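カセットの長さに合わせて演奏する

読了時間:約8分
最終更新:2025/03/25

GaverのテープにはA面とB面の区別がない。ラベルにもインデックスにも書いていないので、買った人はまず適当な向きでデッキに入れることになる。レーベルに問い合わせると、巻き戻されている側から聴いてくださいという返事が来る。届いた時点でどちらが巻き戻されているかは、箱に詰めた日の都合で変わるらしい。

長野の松本で始まったこのレーベルは、今のところカセットしか出していない。ダウンロードコードもつかない。配信は最初の年に一度だけ試し、翌年に引き上げた。理由は単純で、収録されている演奏のほとんどが片面の長さを前提にしており、途中で切って並べると曲の一覧として成り立たなかったからだという。配信サイトの画面には同じ題名の長いトラックがひとつ表示されるだけで、試聴の90秒にはたいてい何も起きていなかった。

扱っているのはドローン、フィールド録音、ギターの即興、それに古いリズムマシンを使った歌ものが少し。音量の大きいものも混じる。レーベルの名前で買う客が多く、作り手の側もそれを承知していて、カタログの中での自分の位置を気にする人は少ない。

昨年、Gaverの注文が急に増えた時期がある。きっかけはLodhiという二人組の2作目だった。

Lodhiの2作目

編成はベースとテープループ。1作目は自宅で録ったもので、演奏の後ろに換気扇の音がずっと入っている。2作目ではその換気扇がなくなり、代わりに会場の床鳴りが入った。録音はBrustexという会場で行われた。もとは印刷所で、床は板張り、天井が高い。ライブのない日は練習に貸していて、昼間なら安い。

Lodhiの演奏は遅い。ベースの音がひとつ鳴って、消えかけたところでループが同じ高さの音を返す。返ってきた音はほんの少し低い。それを聴いてからベースがまた弾く。音程が少しずつずり下がっていき、片面が終わるころには始まりの音から半音以上離れている。戻すことはしない。裏返すと、離れた先の音から次の演奏が始まる。

筆者がはじめて聴いたのは車の中だった。エンジンの音に紛れて、最初の数分は再生されているのかどうかわからなかった。信号で止まったときにようやくループの音が聞こえ、青になるとまた聞こえなくなった。家に帰ってから聴き直すと、思っていたよりずっと音が詰まっていた。ベースの弦に指が触れる音、ループがつなぎ目を通るときの小さな段差、遠くで戸を閉める音。低音はかなり太く、小さいスピーカーでは半分も出ない。

1作目のほうが好きだという人の意見もわかる。換気扇の一定の音があったおかげで、音程が下がっていくのが耳に測りやすかった。2作目には基準になるものがなく、気がつくと別の場所にいる。筆者は後者をとるが、続けて聴くなら1作目が先のほうがいい。 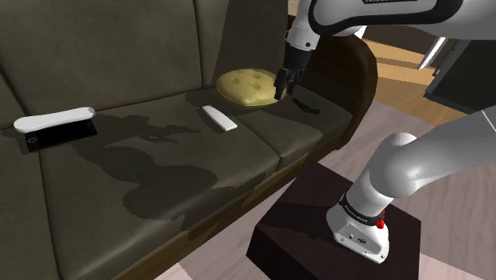 片面30分という枠

Gaverのテープは原則として片面30分で作られる。いわゆる60分テープで、これより長いと磁気テープが薄くなり、古いデッキでは巻き込みが起きやすい。短いぶんにはかまわないのだが、同じ長さでまとめて発注したほうが安い。そういう事情で決まった枠が、いつのまにか演奏のほうを決めるようになった。

Lodhiは録音のとき、床に時計を置いている。残りが少なくなったらループの音量を下げ始める。ただし正確には合わせない。市販のテープは表示より少し長く巻いてあるのが普通で、その余りを使うためだ。2作目の裏側では、音がだいぶ小さくなったあとでベースがもう一度だけ弾き、その余韻の途中でリーダーテープに切り替わる。マスターのデータには続きが入っているそうだが、公開の予定はない。

時間の枠で音楽が変わる話は昔からある。SP盤の片面に収まるように歌を縮めた時代があり、LPの片面を一曲で埋めた時代があった。CDが長くなれば曲数が増えた。カセットの場合、途中で裏返す手間が残っているところが今の聴き方と合わない。Gaverの客にはオートリバースのデッキを避ける人がいて、理由を尋ねると、勝手に裏側が始まるのが落ち着かないという答えが返ってきた。

ダビングはTrodeoに出している

複製は最初の数作だけ自分たちでやっていた。中古のデッキを並べて等速で録る方法で、一晩かけても数えるほどしかできない。ヘッドの汚れ方が台ごとに違うため、仕上がりにも差が出た。高域の落ちたものを引いた客には交換で対応していたが、在庫が足りなくなり、外注に切り替えた。

今の発注先はTrodeoという小さな工房で、もともとは語学教材のテープを作っていた。教材の仕事がなくなったあとも機械を残しており、音楽の注文を受けるようになったのはここ数年のことだ。声をはっきり聞かせるための調整が染みついていて、最初に上がってきたテスト品はどれも中域が前に出すぎていた。ドローンがラジオのニュースのように聞こえた、とレーベルの通信には書いてある。

何度かやりとりをして、入力レベルを下げ、バイアスをやや深めにかけることで落ち着いた。ノイズリダクションは使わない。ヒスノイズは当然残る。Lodhiの2作目では曲の終わりのほうで演奏とヒスがほぼ同じ音量になり、どちらを聴いているのか判断がつかなくなる箇所がある。制作側はそこを直すかどうか迷い、結局そのまま通した。

シェルは白と決めている。透明のシェルのほうが人気はあるが、巻き具合が見えると残り時間が気になる。ラベルは紙で、貼る作業だけは今も手でやっている。曲がったものもそのまま出荷する。
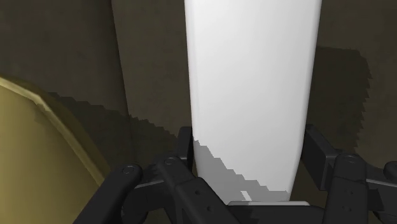
濃い茶色を背に、下へ向かって細くなる無地の白。

203本の行き先

2作目の初回は203本作られた。半端なのは、Trodeoが予備として余分に巻いた3本が検品を通ってしまい、返すのも手間なので売ることにしたためだ。値段は送料別で2,000円。前作より上がった。生テープの仕入れが上がったぶんをそのまま乗せた額だとレーベルは説明している。

発売は6月だった。通販の分は告知から数日でなくなり、残りは松本と名古屋と福岡の店に置かれた。店のほうはもう少し長く残っていて、福岡では秋になっても棚にあった。ネットで売り切れと出ると店頭にもないと思われるのだろう。中古の出品はすでに出ていて、定価の倍を超えている。再生の状態が書かれていない出品も多いので、急いで手を出すことはない。

追加の生産は決まっている。ラベルの紙が変わるほかは同じ内容になる。初回を持っている人が買い足す必要はないとレーベルの通信にあった。こういうことをわざわざ書くレーベルは多くない。

Brustexでの演奏を聴く

録音と同じ会場で開かれた発売記念の演奏にも行った。開演前、客席の椅子は壁際に寄せてあり、多くの人は床に座った。Lodhiは挨拶をせずに始め、片面に相当する長さを弾いて、いったん手を止めた。ループのテープを外し、別のものに掛け替える。その間は客も黙っていた。裏返す時間にあたるのだと思うが、本人たちからの説明はない。

後半はテープよりも音が大きかった。床が鳴り、誰かが姿勢を変えるたびに板のきしみが混じる。ベースの音程はやはり下がっていって、最後のほうは弦が緩んで聞こえた。終わったあとに確かめると、チューニングは変えておらず、ループ側の再生速度だけを落としていたそうだ。耳のほうがつられて、弾いているベースまで低くなったように感じていたことになる。

会場の音響には癖がある。低音が奥の角に溜まり、入口の近くでは薄い。聴く場所を途中で変える客もいて、演奏者はそれを止めない。次に行くなら奥の壁寄りをすすめる。ただし冬は冷える。

Gaverは次のカタログとして、川の水門のそばで録ったフィールド録音と、リズムマシンの歌ものの編集盤を予定している。どちらも片面の長さは同じ。Lodhiの3作目については録音の日程が決まっておらず、会場を変える可能性もあるという。

読者コメント(4件)

匿名
福岡の店で買いました。うちのデッキは再生が少し速いらしく、最初の音が記事に書いてあるほど低く感じません。調整に出すか迷っています。

tape_no_ura
1作目の換気扇、好きでした。追加生産のついでに1作目も出してほしいです。

名古屋のもの
オートリバースで聴いています。特に困ったことはないです。

匿名
Brustexは昼の貸し出しの受付方法が変わって、今は前の月までに申し込みが必要です。行く方は会場に確認を。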